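March, late afternoon, premium subsidy notebook

Finally got a long stretch with the Trumgate survey answers today, and I want to put down where we are before I forget half of it (Nobuhle, you'll want this before you start on the second batch).

We have 3,255 usable household responses out of the 4,000 we mailed for, a better return than I dared hope for! The question is still the same one Torbjørn wrote on the board in the fall: when a family's income creeps just past the subsidy line, do they keep the marketplace plan, drop to something thinner, or go without? I pulled the families who reported a raise during the year and got 231 of them. It's a small group, but a lovely one to read through, because so many people wrote in the margins.
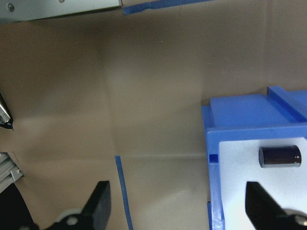
The margins are where I lost most of the afternoon, I admit. One woman explained over two full pages how she turned down extra shifts at a bakery so her premium wouldn't jump, and then her deductible went up anyway. Our form has no box for that. I coded her as "kept plan" and felt bad about it, so I've started a separate column called "changed hours" and will go back over the ones I did before lunch.

Afiq thinks we should leave the original codes alone and treat the notes as their own little study. He may well be right, and it would save us arguing with the Shiferaw people, who signed off on the code sheet as it stands. I'd still like to try both ways on 30 forms and see how far apart we land.

One thing to fix: question nine says "monthly cost" and plenty of people gave the price before the tax credit. Lesego caught it first. Anything with a question mark in pencil next to it is one I'm unsure of, so please don't erase those.

Tomorrow: the 30 forms, then call Wian about the county rate tables.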